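**Pince manuelle Prerkmont – fiche achat / budget**

Pince à mâchoires parallèles, tenue à la main, deux doigts noirs. Pour qui veut enregistrer des prises avant de commander un bras, ou juste chiffrer un poste d'ensachage. Livrée montée. Délai : 4 semaines.

**À prévoir au devis**

- la pince, avec support caméra
- un jeu de patins de rechange – comptez-en 2 si vous prenez des sachets plastique toute la journée
- bagues laiton : vendues à part, réf. chez Diltuvex
- garantie 12 mois, patins exclus (consommable)

Sachets souples remplis de grains : prise par le bord, là où le plastique se plisse. Le serrage se règle au doigt, pas besoin d'outil.

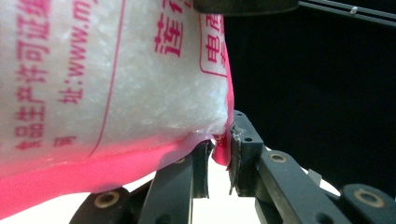 Shanti Awasthi : chez nous c'est la ligne patins qui a fait sauter le budget, pas la pince. On avait rien prévu. Mettez-la dès le premier devis, et demandez le prix par lot.

Bien noté, le lot de 11 est maintenant au tarif. Remise à partir du deuxieme lot, voir avec Hendrik Steyn, le matin de préférence.

**Quand remplacer un patin**

Bord déchiré, caoutchouc qui se décolle = on change. Poussière et petites rayures, on garde, un coup de chiffon suffit. Les deux doigts s'usent pas forcement pareil – les patins se commandent donc à l'unité aussi. Contrôle visuel à chaque début de poste.
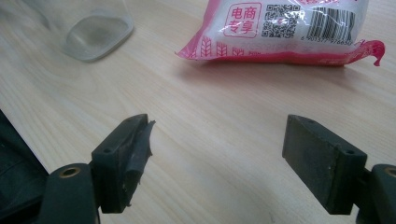

*Patin gauche déchiré, patin droit encore bon. Au fond, sachet et bac transparent.*

**Compatibilité** : doigts Mulcombe oui, Chmielewska non (entraxe différent). Tarifs révisés en janvier, devis sur demande.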